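## Going to a robot open day with a dance costume question, worth it?

Posted by **hemline_and_hope** on 05/07/2022

I sew and store costumes for a kids' dance studio, and I've been invited to an open day at Retero, a small automation shop out past the Skandness exit. They're showing a robot arm that sorts and folds clothes. The flyer says visitors can bring "your own difficult item," and boy do I have difficult items. We own 60 sequined tops and every one of them snags on every other one.

Has anyone been to one of these? I have three worries. First, is it going to be a sales pitch where I get trapped by a guy with a tablet? Second, will the thing wreck my costume? Third, am I going to look silly being the only person there who doesn't know what any of the words mean? I drive almost 2 hours each way, so I'd like to know before I burn a whole day on it.

Also, if you went, what did you bring?

---

**fagundes_laundry**

We run a wash and fold (Fagundes, the one by the rail crossing) and I went to the one they did last spring. It's fine. Free coffee. They let groups of 20 in at a time and you stand behind a yellow line. Bring towels if you want to see it do well, everybody brings towels. Wear flat shoes, the floor is concrete. Parking is on the left side of the building and NOT in front of the tile place, they will tow you.

No idea about sequins.

---

**tuckandroll**

OK so I went to the May one and I did bring sequins, so I feel like I was put on this earth to answer you!

On the sales pitch: there's a short talk at the start with slides, and a sign-up sheet going around that you can just pass along to the next person. I did. The people running the demo were the ones who build it, and they'd much rather talk about grippers than prices. I asked what a "grasp point" was (it's the spot it picks to grab) and got a very happy ten-minute explanation with hand gestures. So please don't worry about the words. Half my group was there because they run a thrift store or a hotel laundry, and there was one family who I think just had a free morning.

On wrecking stuff: they make you sign a little form saying you brought it at your own risk, so take that seriously. I would not bring anything a child has to wear on stage next week. Bring the one with the busted zipper that you keep meaning to fix. Mine was a blue top with green along the bottom edge, from a mermaid number we did ages ago, and I'd already made my peace with losing it. It came home with me and I couldn't find any new damage, but that's one top on one morning, so don't hold me to it.

What I'd ask, if I were you, is how it does with shiny things. I did ask, and the answer was that sparkle is hard on the cameras because the bright spots jump around whenever anything moves. They were pretty up front about it. Ask if you can watch the wrist camera too. They had it up on a monitor by the bench, and I liked that so much more than staring at the arm from behind the line. It gets right down close to the fabric.

The bench itself is smaller than I expected, with a wood-grain surface and a clear divider. If your tops have big stiff skirts attached, I'd email first and check.

Things I'd bring next time:

- one sequin piece you don't love
- one plain stretchy thing (leotard, leggings) so you can compare
- a snack, the food truck never showed
- a sweater, it's chilly in there

Is it worth almost 2 hours in the car? For me yes, but I'm nosy. If you're hoping to come home with a fix for your storage room, no. I put my own snaggy tops in pillowcases turned inside out and that cost me nothing.

Oh, and they gave me a picture off the monitor to take home. Putting it at the bottom.

---

**plasis_dad**

Agree with the pillowcase thing. We did ours at the Plasis rec center that way, 24 tops, one per case, label pinned on the outside. Didn't go to the open day but my kid wants to. Do they let you in under twelve?

---

**tuckandroll**

Yes, there were kids in my group, they just have to stay with you. And since I forgot to attach it the first time, my mermaid top:

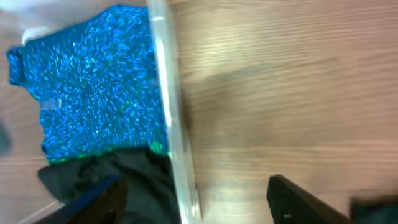
*Blue sequins on the bench, wrist camera view, Retero open day*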